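Robot arm at Prustance refuses to let go, keeps screwdriver for 415 minutes

A two-armed sorting cell at Prustance, the tool refurbisher on the Jilstead road, was shut down in May after its left arm took hold of a screwdriver and declined to give it back.

The cell's job is to put hand tools into a tray. It had done this without complaint through 356 cycles when, shortly before 4 a.m., the left gripper closed on a screwdriver, swung it out over the tray and stayed there. The control software, Duravness, reported that the drop had been completed. It went on reporting this for 415 minutes. 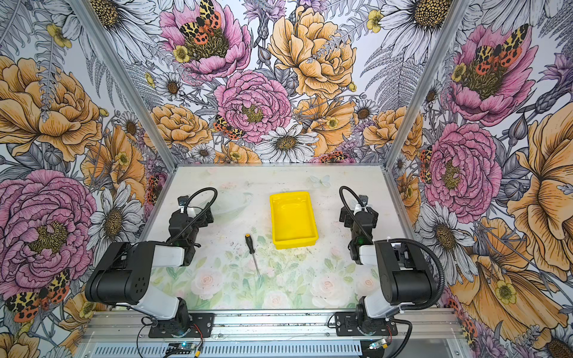 Lụa Vũ, who runs the early shift, found the arm still holding on when she came to check why the night's tally had stopped moving. She hit the emergency stop, which cut power to the motors and left the jaws exactly as they were. Getting the tool out took two people and a plastic wedge. The cell has since gone back to slow-speed trials with a yellow tray and a single screwdriver, against a backdrop of peonies and tiger moths that would do credit to a hotel powder room.

The fault was traced to a setting that tells the gripper how hard it is squeezing. After a software update it was reading zero at all times, so the arm believed its hand was open. The update had been tested, according to the company's own report, "on a similar unit." The similar unit has one arm.

"It wasn't dangerous in the sense of anything flying across the room," said Lutfa Sivakumar, the plant's safety lead. "But if the machine thinks it's holding nothing and it's holding a long piece of metal, I don't want anyone's hand in there."

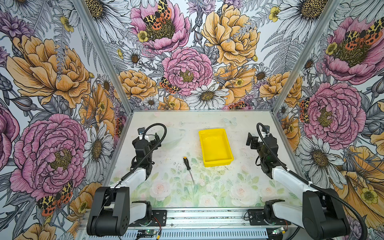
Sivakumar has asked for a second check on the grip reading before either arm is allowed to move at full speed, and for an alarm if the tally stands still for more than 3 minutes. The old alarm was set to go off only when the software noticed a problem.

Sầm, the contractor that maintains the cell, said a corrected version of the update was being tried out and that the arms would stay at slow speed until Prustance signed off on it. Night sorting is being done by hand in the meantime. Vũ said the pace was a little behind the robot's best night and well ahead of its most recent one.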